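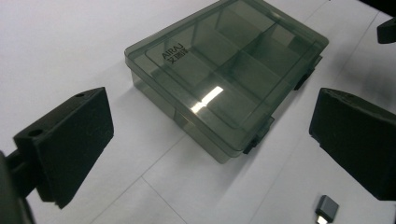
Re: [garras-manuais] Kit Mollora: vale a pena?

Quinta-feira, 31 de março de 2022 — por Ofori

Pesquisar na lista Ir Pesquisa avançada

Bom dia a todos,

respondo à pergunta citada no fim. Temos o kit Mollora desde outubro e fazemos com ele, na maior parte, tarefas de agarrar caixas e organizadores. A caixa AIRAJ, com tampa transparente fumada e dois fechos pretos, é para mim o melhor teste: a tampa faz reflexo da luz do teto e as divisórias veem-se através do plástico.

Na última série gravei 200 demonstrações com esta caixa e tive de rejeitar 3. As almofadas dos dedos são boas e aguentam bem. O que me agrada menos é o manual, que explica a calibração em meia página e sem nenhum desenho.

Sobre o preço: paguei 363 euros com portes. A Verthorpe vende o mesmo conjunto por 275, mas sem os dedos de reserva — e esses vão fazer-lhe falta.

Cumprimentos,
Ofori

> Boa tarde. Alguém já usou o kit da Mollora com
> objetos transparentes ou brilhantes? Preciso de
> decidir entre este e o da Plevorwood, e na página
> do fabricante só encontro testes com cubos.
> Também queria saber se os dedos se gastam depressa.

Contacto do administrador da lista | © 2022 garras-manuais | Voltar ao topo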